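# In Praise of the Slow Mend

A few thoughts on darning, hand-me-downs and the things we keep in drawers.
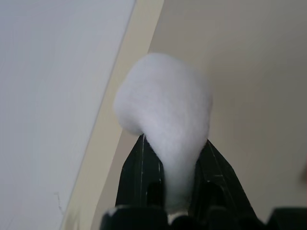

## What my grandmother's drawer held

I learned to mend from Treasa Dunne, who was my grandmother and who never in her life threw away a button. She had a drawer in the kitchen, the second one down, where another family would have kept the dish towels. It was full of thread on wooden spools, snaps still on their cards, hooks that had lost their eyes, and a bag of cotton she used for plumping up tired pincushions and the paws of stuffed bears. You had to pull it open with both hands and lift a little to the left, and if you forgot to lift, it stuck, and she would call out from the next room that you had forgotten to lift.

I bring up the drawer because I've been thinking about it all spring, and because I believe — I'll say it plainly, since this is supposed to be an opinion and I do tend to wander — that every school in this county ought to teach children to sew on a button, close a seam and darn a sock. I don't mean as a club for the ones who already like that kind of thing. I mean everybody, in the regular day, the same as long division.

## The case against me

My friend Jarrah Grimshaw thinks this is sentimental. He points out, quite fairly, that a pack of socks costs less than a sandwich, and that an hour spent darning one heel is an hour you could have spent with your kids or asleep. He also says that mending used to be women's work and unpaid, and that people who get misty about it are usually remembering somebody else's tired hands. I've turned that last one over many times, and I think he's right about it. My grandmother didn't darn for pleasure. She darned at night under a bad lamp after everyone else had sat down.

But I notice that Jarrah owns a coat from Gromden that he has worn for 12 winters, and that when the lining tore he carried it around in the trunk of his car for two of those winters, cold every morning, because he didn't know what to do and was embarrassed to ask. I fixed it at his kitchen table while he made soup. It took less time than the soup did.

## What a child can do

Lindalva Pacheco taught a Saturday class at our library last September, and I went along to help thread needles. We had children who couldn't sit still for a story and who sat perfectly still for a torn mitten. One boy restuffed a rabbit that had gone flat in the neck, so its head kept falling forward, and he worked the filling up in little pinches with the wrong end of a pencil until it would hold its head up. He wanted to know if he could come back the next week with his sister's bear. Then he wanted to know whether we did shoes!

I'm not claiming this saves the planet. One sock is one sock. I do think a person who has once taken something apart and closed it up again looks at a shelf of new things a little differently, and asks how the seam is made, and whether there's enough cloth inside to let out the hem. Those are good questions for a ten-year-old to carry into a store.

You don't need much to begin. A needle with a big eye, thread in a dark color and a light one, a pair of scissors that nobody is allowed to use on paper. Start with a pillowcase, where the stitches won't show and you can make them as crooked as you like. Mine were terrible. My grandmother slept on them anyway, for years, and I have the pillowcase now, in the second drawer down.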